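**Member Services: Changes to the Device Lending Program**

The Kuster Public Library will extend the loan period for phones and tablets beginning in December. Items that were previously due after two weeks may now be kept for four, with one renewal allowed when no hold has been placed. The change applies to all cardholders in good standing, including those registered through the Borketti branch.

The lending collection now stands at 169 devices. Of these, 65 are smartphones, issued in their original boxes with a charging cable and a printed card of instructions. Borrowers are asked to return each item in the same box. Replacement packaging is costly to obtain, and a device without its box must be held back from circulation until one is found.

Comments on the longer loan period were invited at both branches during the fall, and most of those received were favorable.
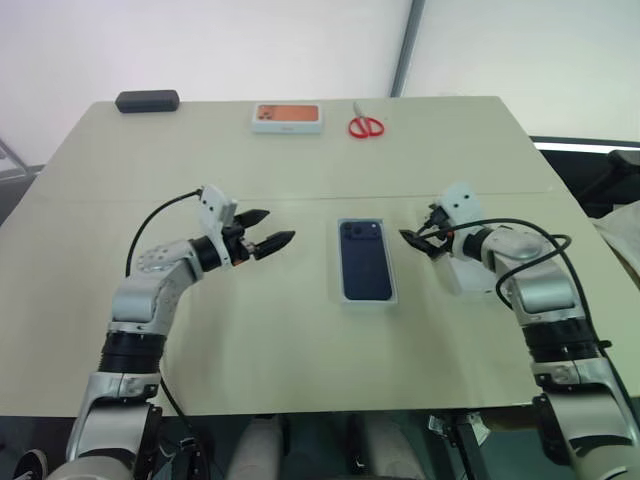
Four weeks is generous for people who already have a phone at home and only want to try another, wrote Valdir Sales, but it will mean a longer wait for those who have none. He asked that a portion of the collection be kept on the shorter loan. The library has accepted this suggestion. Ten smartphones will remain on a two-week loan and will be offered first to cardholders who state at the desk that they have no other telephone.

Holds may be placed at either branch or by telephone. A cardholder may have one device on loan and one on hold at any time. When a held item becomes available, it will be kept at the desk for three days – after that it passes to the next person on the list.

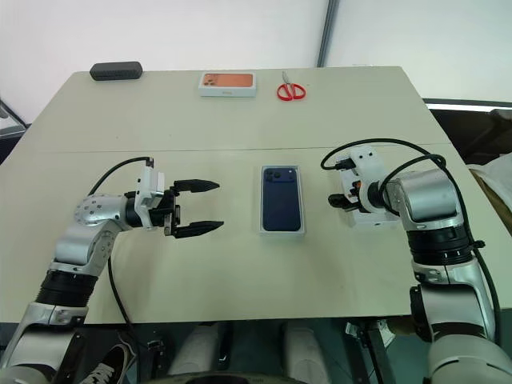 Late fees will remain at their present level. The charge is applied per day, beginning on the second day after the due date, and is capped at the amount shown on the card inside the box. Cardholders who expect difficulty in returning an item on time should speak with Gertraud Ruchti at the main desk before the loan expires.

Personal data should be erased before a device is returned. Staff reset every item before it is lent again, but the library cannot recover photographs, messages or contacts left on it.
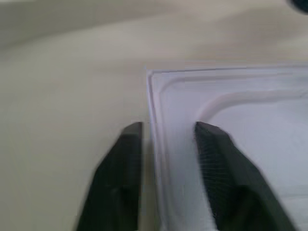
**Evening Help Sessions**

Andri Frei and Thư Thân will continue to offer help with borrowed and personal devices in the Sumano Room, from 6 p.m. to 8 p.m. No appointment is needed. Subjects for the coming month include setting up voicemail, enlarging text, and recognizing fraudulent messages. Printed notes from earlier sessions are available at the desk at no charge.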